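Predov Day

Predov Day is a local holiday observed each September in Tistevville and the farm villages of the Predov valley. It marks the decision of the valley's residents to leave the neighboring district of Braromance and join Tistevville, taken at an open meeting in the 1930s. Schools and town offices close for the day, and most shops close at noon. The holiday has no standing outside the district.

Background

Predov lies on the east side of the Adeyemi River. Under the first land survey everything on that bank was placed in Braromance, although the seat of Braromance was on the far side of a ridge and could be reached only by a cart road that washed out in most winters. Tistevville was across the river and much closer. Valley farmers sold their grain there, and the births and marriages of many Predov families were entered in the Tistevville parish books.

Taxes were the main source of complaint. Landowners in Predov paid a road levy to Braromance, but the levy was spent west of the ridge. Petitions asking for a bridge over the Adeyemi were sent to the Braromance council on at least two occasions. The first was set aside. The second was returned with a note that the river was the business of Tistevville, a reply that was copied out and passed around the valley and is still quoted in speeches on the holiday.

The open meeting

After the second petition failed, the heads of household in Predov called a meeting in the seed barn near the ferry landing. The notice, which survives, invited "all persons who keep a fire in the valley," a form of words that let widows and tenant farmers take part. Most accounts say the meeting lasted from morning until dark.

The minutes list 30 speakers. Opinion was more divided than later tellings suggest. Families on the upper slopes had grazing rights on the Braromance side and feared losing them, and several speakers asked for the vote to be put off until spring. A motion to delay was defeated. The main motion, to "place the valley with Tistevville in law as it is already in trade," was then passed by a show of hands. The minutes do not give a count of that vote.

Tistevville accepted the request within weeks. Braromance objected, and for a time both districts sent tax collectors into the valley. The dispute ended when Braromance gave up its claim in return for a payment toward the debt on its courthouse. Grazing rights on the upper slopes were kept under a separate agreement, which is still in force.

Effects of the union

The change added good bottomland, a lime quarry and the whole east bank of the river to Tistevville. It also brought in the ferry, which had been run by a Predov family and was now taken over by the town. A bridge was built some years later and is known as the Adeyemi Bridge. The quarry supplied lime for the town's waterworks until it was closed.

Predov kept a few customs of its own. The valley elects a road warden, an office found nowhere else in the district, and the ferry landing is held as common land. Valley speech uses some words for weather and field work that are shared with Braromance and are not heard on the west bank.
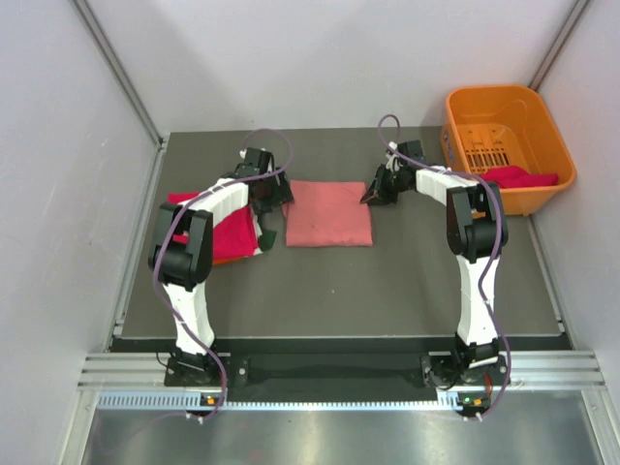 Observance

For many years the day was kept only in the valley, with a church service and a shared meal in the seed barn. The town council of Tistevville made it a holiday for the whole district after a campaign by schoolteachers, and the main events then moved to the square in front of the town hall.

The usual program opens with a walk from the ferry landing across the bridge to the square. The notice of the meeting is read aloud, followed by the motion. The reader is by custom someone born in the valley. A meal of barley soup, river fish and flat onion bread comes after, and the afternoon is given over to music and a boat race. Children in the lower grades learn the "Ferry Song," which was written for the first district-wide holiday and has four verses – only the first and last are commonly sung.

Attendance has varied with the weather and the harvest. The event of September 2022, held 88 years after the meeting, drew about 4,000 people and was the first to include a delegation from Braromance.

Differing views

The holiday has been read in different ways. Local historian Ekaette Adeleke has argued that the union was mainly a matter of roads and tax, and that the language of loyalty and shared feeling was added by the teachers who campaigned for the holiday. In her view the returned petition mattered more than any speech made in the barn.

Femi Anozie, who edited the minutes for publication, gives more weight to the meeting itself. He points to the wording of the notice and to the number of tenant farmers among the speakers, and holds that the open form of the meeting gave the result its force. The two agree that the part played by the upper slope families has been neglected.

In Braromance the event is seldom mentioned. The older school history of that district gives it a single sentence, under the heading of courthouse finances.

See also

Adeyemi Bridge
Road warden (Predov)
Seed barn, Predov

Comments

ridgewalker: The article says the ferry was run by one family. My grandmother always said it changed hands before the union and that there was a quarrel over it. Does anyone have a source?

M. from the east bank: Third verse of the Ferry Song is the best one and they never sing it.

tomasz_k: Good to see the grazing agreement mentioned. We still use those pastures – the gate is on the Braromance side.

ridgewalker: Thanks, found it. The quarrel is in the notes to the Anozie edition, near the back.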